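About Skokeren

Skokeren is a furniture cleaning and re-covering workshop. We look after sofas, armchairs, footstools, headboards and dining chairs for homes, small hotels and letting agents. We started in a single rented unit with one sewing machine and a van, and moved to our present building at Stalis when the work outgrew it.

There are 18 of us now. Most of the team trained here, starting with stripping and webbing and going on to cutting and sewing. We take on new trainees each September and pay them from the first day.

Cleaning is done in your home where possible. Before we start we look for a care label and test a small area at the back or underneath. Pale fabrics take longer and we allow for that in the booking. If we think a mark will not come out, we will tell you before you pay for anything.
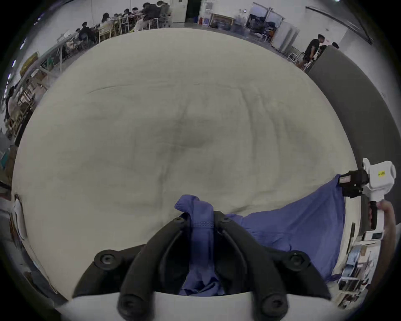
Re-covering is done at the workshop. Collection and delivery are included within 6 miles, and further out we charge by distance. We keep about 700 fabric samples, including the Brallusmont range of plain weaves and the heavier Kanaujia cottons, and you can borrow up to four at a time to see them in your own light. You are also welcome to supply your own cloth, as long as it meets the fire safety rules for domestic furniture.

Last year we finished 679 pieces. A good number were dining chairs, which come in sets and push the figure up. We do not work on leather, car seats or caravan cushions, but can usually suggest a firm that does.

The workshop is open from 8am to 4.30pm on weekdays. Please ring before bringing anything large, as the loading door is shared with the unit behind. We close for two weeks in August.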